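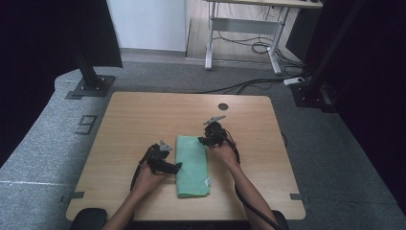
Why do we spend three weeks on demonstration before anyone trains a policy?

Because the policy will copy whatever you give it, including the part where you hesitated, scratched your elbow and went back for the corner you missed. Teams that hurried through the collecting last year spent the rest of the term trying to train their way out of it. Their final reports had excellent graphs.

Unit 4: Showing the Robot What You Mean
Notes to go with the lecture. Bring them to lab. There are no spare copies at the bench, and the printer on that floor has opinions.

1. Three ways to show a task

Guiding the arm directly. You take hold of the arm, turn down its stiffness, and walk it through the motion. The robot records its own joint positions, so nothing has to be translated from your body to its body. The drawback is that you are in the way of its cameras, and moving two arms at once this way takes either two people or a very unusual person.

Remote control. You move a leader device, or a pair of them, and the robot's arms follow. The recorded motion is one the robot can make, by definition, and the cameras see what they will see later. The price is lag and a poor sense of touch. Most people press too hard for the first hour and then, having been told so, don't press hard enough.

Hand-held grippers. You hold the grippers yourself and do the task at the table, with no arm attached. It feels the most natural of the three and gives the fastest episodes. It also lets you do things the arm can't. Your wrist bends in ways that will have no solution when the trajectory is replayed on the Ovgate arms, and the software will tell you this only after you have finished collecting.

We use hand-held grippers for labs 4 and 5, and remote control for lab 6. Guiding the arm directly is in the reading and on the quiz.

2. Why cloth

A block has a position and an orientation and is content with that. A towel has more or less as many shapes as it likes. You can't write down its state in a neat little vector, and you can't plan a fold by moving the towel's center, since the towel doesn't much care where its center is.

Cloth is also forgiving in the wrong places. A fold that is a little off still looks like a fold, so you keep the episode. The next one is a little off in the other direction, so you keep that too. By the end of the session you have taught the robot that edges are a matter of taste.

3. Before you start

Charge nothing, unplug nothing. If a device looks dead, check its cable at both ends first.

Run the Flamard calibration script. It asks for a full open and a full close on each gripper. A full close means closed. If you stop short, every later grasp will be wrong by the same amount, and consistent errors are the ones that get all the way to the demo.

Agree on a fold before anyone picks anything up. Lengthwise in half, then lengthwise again, is the one in the assignment. Your family's way of folding towels may be superior. Save it for the optional section.

Decide what counts as finished, and write it on the log sheet in one sentence. "Looks good" has been tried.

4. During an episode

Start with the grippers clear of the cloth and hold still for 2 seconds. End the same way.

Move at a steady pace, slower than you'd fold at home. If you pause to think, the recording contains a pause, and the policy has no idea that you were thinking. It may well learn to stand over a towel indefinitely. We have seen it do this. Visitors found it moving.

Use the same hand for the same job all the way through a set. Both orders are fine. Mixing them gives the model two good answers, and it tends to pick the average, which for a fold is somewhere in the air between the two edges.

Grip near the edge and let the cloth slide when it wants to. Pinching the table along with the cloth makes a bad sound and a worse force reading.

If you drop an edge, you have a choice. Recover smoothly and mark the episode R, or stop and mark it X. Don't throw out every R. A robot that has only seen perfect folds has no notion of what to do after its first mistake, and it will make one.

5. Variety, within reason

Each team collects 60 episodes for lab 4 and 100 for lab 5. Change the starting place and angle of the towel between episodes. Change how neatly it is laid down. Don't change your mind about the task.

People always believe they are varying the start more than they are. Plot the first positions halfway through the session. It will be a small, dense blob. Go and fix it while you still have the table.

The shared Ackah set has 2,000 episodes from earlier terms. You may use it for pretraining. You may not use it to make your own numbers look better, and yes, the duplicates check is automatic.

6. Lab 4, what to hand in

The log sheet, with R and X marks and your sentence about what finished means.
The plot of starting positions, after you fixed it.
Replay results on the arm for five episodes of your choosing and five of ours.
One page on what your demonstrations taught that you didn't intend. If you write that there was nothing, we will watch your recordings with you, at length.

Due at 5 p.m. at the end of the second lab week. The Fundasport people use the room in the evenings and want the table back where it was.

Reading for next time: chapter 7 up to the section on action chunking. Skim the proofs. Look hard at the failure cases.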